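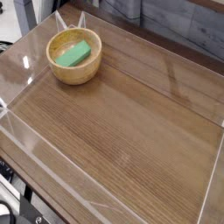 Can you keep a wooden bowl on a clear acrylic tray without scratching the acrylic? Mine has gone 14 months without a mark I can see from standing height, and all I do is lift the bowl when I want to move it and keep grit off the tray.

That question came from Aroha Maihi, who left it under my July post about the big table clear-out, and I figured it deserved more than a one-line reply (sorry it took me so long, Aroha!). So let's talk trays.

I am a tray person. I will put a tray under anything. My husband says that if he sat still long enough I'd slide one under him, and he's probably right. For years they were all wicker or painted tin, and they looked cute for a week and then just sort of ate the table. I have a wood table with a lovely brown grain and I LOVE that grain, and there I was covering it up with tin daisies.

Then I tried clear. You can see the wood right through it! The color comes out a little softer under the acrylic, but the lines are all still there, and the low walls keep everything corralled. Mine came from Narkanby, in the clearance corner, and it has two funny pointed pieces sticking up at the back like cat ears. My sister thinks they're for propping up mail. I've tried mail. It slides.

The pale wooden bowl is from the Drollgate market, the one they hold out by the fairgrounds. I paid 3 dollars for it and then walked all the way back to the car with it on my head, which got me a wave from the kettle corn man. It has a nice thick rim that's easy to grab, and a little mint-green block fits in it like it was always supposed to live there. Green on that honey color makes me so happy every single time I walk by.

Okay, cleaning. Warm water, one drop of dish soap, soft cloth, done. Don't use paper towels, they leave fine lines you'll only notice at four in the afternoon when the sun comes in sideways. Skip the blue glass spray too, I cloudied up a perfectly good picture stand that way. The corners where the panels meet are where crumbs go to hide, so I run a dry paintbrush down those first.

For the bowl I rub in a bit of mineral oil and let it sit overnight on a rag before it goes back. If you put it down oily you'll get a ring on the tray (wipes right off, but ugh).

Next up is the hall shelf, and I'm going to need more trays.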